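Placing and Setting Up a Curved Reception Desk Beside a Staircase

Applies to: kidney-shaped and other curved-top desks with a drawer base at one end and a support panel at the other.

Scope

The procedure covers choosing a position, leveling the desk, checking the drawer and arranging the top. It does not cover assembly of the carcass or wiring. The Dekum sheet that ships with the base deals with assembly. Read it first and keep the spare cam bolts.

Tools

Tape measure, 2-foot level, masking tape, felt pads, a soft cotton cloth, thin plastic shims. A rubber mallet is useful if the drawer runners have shifted in transit.

Step 1. Mark the walking line

Stairs set the limits for everything else on the ground floor. Stand at the bottom post and mark the line a person takes when stepping off the last tread and turning into the corridor. Use masking tape on the floor. Keep the desk at least 36 inches clear of this line. Local code may ask for more, so check before moving anything heavy.

Do the same from the top. Someone coming down looks at the treads first and the floor second, and a low white desk end is easy to clip with a hip or a bag.

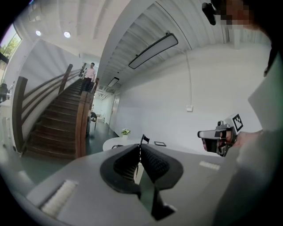
Staircase with wooden handrail and posts, seen from the lower floor. Check the route from the top landing as well as from the bottom.

Daylight from a stair window also matters. A gloss top shows glare when the light comes in low. Check the position at 8 in the morning and again in mid-afternoon before settling on it.

Step 2. Orient the curve

A curved desk has an inner side and an outer side. Seat the user at the inner curve and let visitors pass the outer one. If the drawer opens into the walking line, rotate the desk or move it farther from the stairs. Measure with the drawer fully extended. On the Wesus base the drawer adds 16 inches to the footprint, and the printed floor plan does not show it.

Step 3. Move and level

Empty the drawer and clear the top. Two people lift, one at the cabinet base and one at the support panel. Do not lift by the rounded end of the top -- the overhang is not built to carry the load. Fit felt pads before the desk touches a polished floor. Grit under a pad will scratch the finish, so wipe the area first.

Set the level on the top in three directions: along the length, across the cabinet base and across the rounded end. Shim under the support panel before shimming the base. Recheck after a day.

Step 4. Check the drawer

Pull the drawer all the way out with the desk in its final position. It should run without rubbing and stay where it is left. If it creeps open, the base is leaning forward. If one side binds, loosen the runner screws a half turn, square the drawer box and retighten.

Wipe the interior with a dry cloth. Bare wood should not be cleaned with spray, and a liner is worth fitting if pens or ink pads will be stored there.

Step 5. Arrange the top

Keep the top to a few small items. Put a sign or card near the back edge, where it can be read from the visitor side. A potted plant belongs at the far tip, out of reach of sleeves. Leave the widest part free for writing.
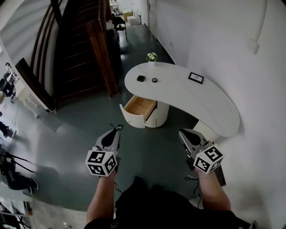
White kidney-shaped desk with the drawer pulled out, a small sign or card near the back edge and a potted plant at the far tip.

Small dark items show up well against a white top, but they can mark it when dragged. Stick a felt dot under each one. Use a saucer under the plant and water it at the sink.

Care

Dust daily with a dry cloth. For fingerprints use a damp cloth and a drop of dish soap, then dry. Avoid melamine sponges, which dull the gloss. The Aryee polish sold for white tops is optional. Replace felt pads when they flatten, and retighten the drawer runner screws every September.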